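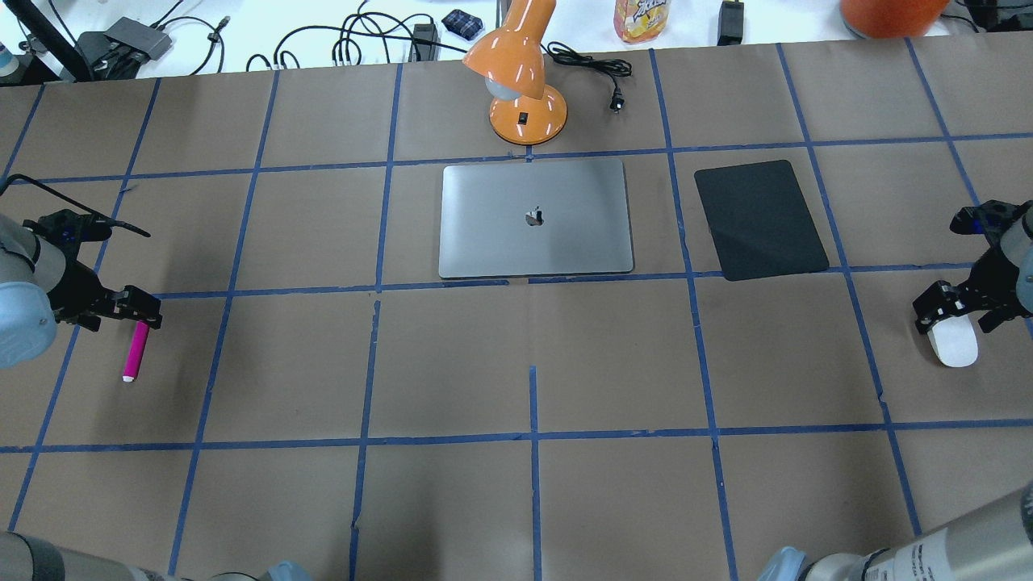 第四章　桌面的分区与归位

学习目标

学完本章后，你应当能够：
用纸和胶带在工作台上划出分区；
为常用物品确定固定位置，并画出位置图；
说明电源线、灯具和输入设备之间的摆放关系；
按照位置图完成一次收台检查。

4.1　为什么先分区，再摆东西

办公桌乱，多数时候和东西多少关系不大。一张桌子上只有一台笔记本电脑、一只鼠标、一块鼠标垫、一盏台灯和一支笔，照样可以乱得让下一个人没法坐下来工作。鼠标离开了垫子，笔横在键盘前面，台灯的插头搁在手边，这些都是共用工位上常见的情况。

个人的桌子可以凭习惯整理，共用的桌子不行。每个人心里的“原处”不一样，因此需要把“原处”标出来。本书采用的办法是网格法：在台面上铺一层牛皮纸，用蓝色美纹胶带贴出横竖交叉的线，把台面分成大致方形的格子，每样物品对应一格或两格。牛皮纸颜色均匀，胶带线看得清楚，用旧了可以整张换掉，不伤桌面。

网格法由安内莉·帕尔塔宁在帕尤（Paju）培训中心最早用于教学。当时中心有6张共用工作台，学员轮换使用，交接时常为物品位置争执。改用网格之后，交接单上只需写格号。

4.2　物品的三种关系

给物品定位之前，先看它和别的物品是什么关系。

相邻关系。鼠标垫应放在电脑旁边的一格，惯用右手的人放右侧，惯用左手的人放左侧。鼠标不使用时放在垫子上，不单独占格。垫子的边最好与胶带线平行，歪斜不影响使用，但收台时应当摆正。

跨线关系。有些物品底座较大，或者需要照到不止一格，可以压在线上。台灯就是这样：灯座放在电脑后方的线上，灯罩能转向左右两边。跨线的物品要在位置图上同时写两个格号。

牵连关系。凡是带电线的物品，线和插头也算占位。一盏灯的底座不过手掌大小，线松松地盘在旁边，却可能多占一整格。定位时要把线的走向画出来，插头朝向插座一侧。未插电时，把线绕好，放在灯座旁边，不要拖过鼠标垫。

4.3　笔记本电脑放在哪里

电脑合上盖子以后，长边应与横向的胶带线平行，下沿靠近线但不压线。这样，看一眼就能判断电脑有没有移动过。电脑前方的格子留给手腕和纸张，收台后应空出来。

记号笔一类的小件最容易丢在半路上。它们没有固定的朝向，随手一放就斜着躺在纸面上。可以指定一格专门放笔，笔帽盖紧，笔身与竖线平行。不要把笔放在电脑盖上。

4.4　案例：梅卡卢拉阅览室

梅卡卢拉（Mekalura）阅览室的一张长台供读者自带资料使用，一年接待约600人次。塔皮奥·索米宁负责每天闭馆后的整理，起初他凭记忆摆放，接班的阿莱克西·凯斯基宁再按自己的习惯重摆一遍。两人后来画了一张位置图，贴在台子侧面，图上只有格线、格号和物品名称，没有别的说明。

第一版位置图有一个毛病：灯的电线没有画进去。读者把灯移到左边，线就横过台面。2021年3月26日改版时，他们补上了线的走向，并把笔从电脑前方移到最左一列。

练习

一、找一张你每天使用的桌子，记下桌面上的全部物品，分别写出它们属于相邻、跨线、牵连中的哪一种关系，有的物品可以写两种。

二、画出这张桌子的位置图。带电线的物品须用虚线标出线的走向和插头的位置。

三、请另一位同学按你的图收台。他放错的地方，检查是图没有画清楚，还是格子划得太小，然后修改位置图。

下一节讲胶带的贴法与格子尺寸的计算，需准备卷尺、牛皮纸和一卷美纹胶带。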